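Chapter 7
Trade Terms and the Distributor

Last updated: January

7.1 The problem of terms

A manufacturer of packaged goods seldom sells to the person who uses them. Between the two stand one or more resellers, each of which buys on terms. Trade terms are the written conditions under which a reseller takes title to goods: the list price, the discounts from it, the minimum order, the date payment falls due, and the treatment of unsold or damaged stock. This chapter deals with how such terms are set and how they appear in the accounts of both parties.

Terms are often treated as a matter for the sales office. In practice they determine a large share of working capital. A firm that allows its distributors a longer period to pay is lending them money, whether or not the loan is described as one. The amount outstanding is carried as accounts receivable and has to be financed.
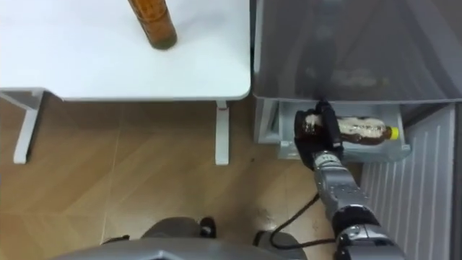
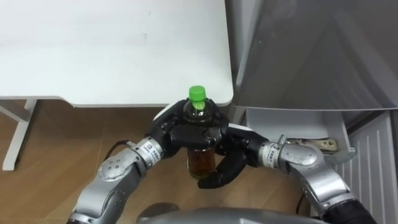
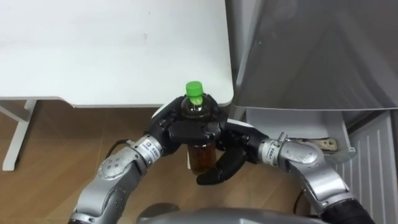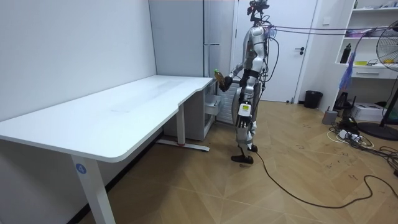
Figure 7.1. (a) Bottle on a white table. (b), (c) Clear bottle with green cap, gripped. (d) Robot at the end of a white desk.

7.2 The Okside case

Okside, a maker of bottled drinks, had 1,384 retail accounts when Mackenzie Hiebert took over as commercial director. Of these, 334 bought directly from the company. The remainder were supplied by two distributors, Gomell and Sadowski. Gomell ordered in lots of 400 cases and paid in thirty days. Sadowski ordered in smaller lots, paid later, and returned more stock.

Both distributors were on the same list price. Both were also offered a discount of 2 percent for payment within ten days, with the full amount otherwise due in thirty. Neither took it regularly. A buyer who passes up this discount pays a little over 2 percent of the discounted price for the use of the money for twenty days. On a simple annual basis the cost is 37.2 percent, well above the rate on most bank credit. Reasons for passing it up include a shortage of cash, a credit line that is already full, and slow approval of invoices.

Hiebert asked the controller, Tadeusz Kaczmarczyk, to restate the margin on each distributor after the cost of credit, freight and returns. His first table covered only shipments from the Prirnstead warehouse. It showed Gomell and Sadowski with nearly equal gross margins and quite different net ones. The table is reproduced in Section 7.4, where the allocation of freight is discussed.

7.3 Terms used in this chapter

Gross margin is net sales less the cost of goods sold. Customer margin is gross margin less all costs that would cease if the account were closed. Days sales outstanding is the receivable balance divided by average daily credit sales. Unless otherwise stated, sales are recorded when title passes, and estimated returns are deducted in the same period.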